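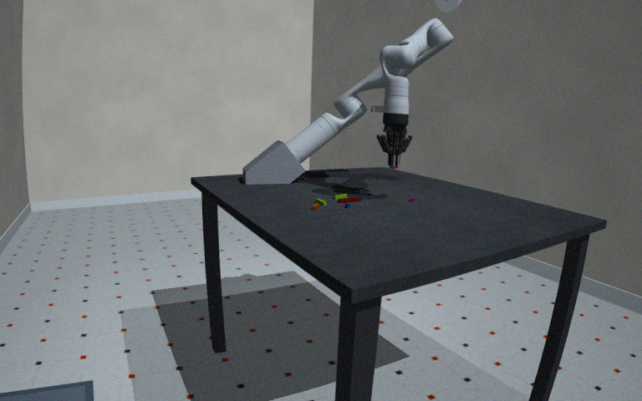 So the arm still isn't bolted to anything in my garage, but it has been having a great time inside my computer. I spent most of Sunday in the simulator and I am hooked all over again!

Quick catch-up if you haven't been following. Jander is the tabletop arm I've been putting together since January, mostly at home and partly at Yakubu, the shared workshop across town where I rent a shelf and get to use the good drill press. The real one is in three boxes right now. The joints are done, the wiring is a mess, and the base plate needs to be cut again (my fault, I measured from the wrong side of the ruler). While I wait for a slot on the saw, I've been working on the virtual version, with a table, a handful of little colored blocks, and a tile floor that I spent far too long picking out.

The big question this month is what goes on the end of the wrist. I started with the one that has a whole bunch of fingers, because come on, look at it. It's like a claw out of an arcade machine. I had 12 grasp poses written up for it, and every one of them needed its own fiddling. Change the angle a little and one finger gets to the block before the others do, and off the block goes across the table. I logged 2877 tries before I quit, and I don't even want to tell you how late it was.

Then I swapped in the plain two-finger gripper. Open, close, done. I left the block layout more or less alone and dropped in an extra magenta cube, mainly so I'd have two the same color and could check whether my picking code gets confused. (It does. It goes for whichever one it found first and then forgets the other one exists. That's going to be a fun evening.)

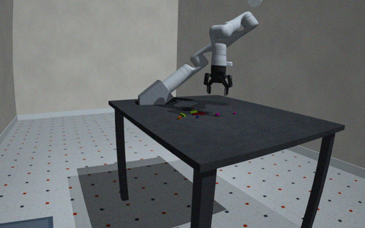

The two-finger gripper on Jander, with the blocks spread out across the table.

I have to say the blocks look awfully small next to those fingers. I modeled them on a set I already own and it didn't bother me until I saw them next to the gripper. I may scale them up, or I may make narrower fingertips. Narrower tips would be pretty quick to print, so I'm leaning that way.

The base block is still sitting a bit low too – you can see it sinking into the tabletop. I'll nudge it up before I take any reach numbers off the model, or I'll end up drilling holes in the wrong place for real.

For the motor in the gripper I've got a Vekska in the drawer that came with a bag of mixed parts, and it weighs 266 grams with the bracket on. My wrist joint should be okay up to 400, so that leaves some room for the fingers and whatever they're holding. I put the weight into Pluritz (my pile of config files, I gave it a name so I'd stop calling it "the folder") and the arm now sags a hair when it reaches all the way out. I kind of love that.

Next up is the base plate, if the saw is free, and then I need to untangle the wiring. If any of you have printed soft fingertips that didn't peel off after a week, please leave me a comment with what glue you used – I've tried two kinds and they both let go.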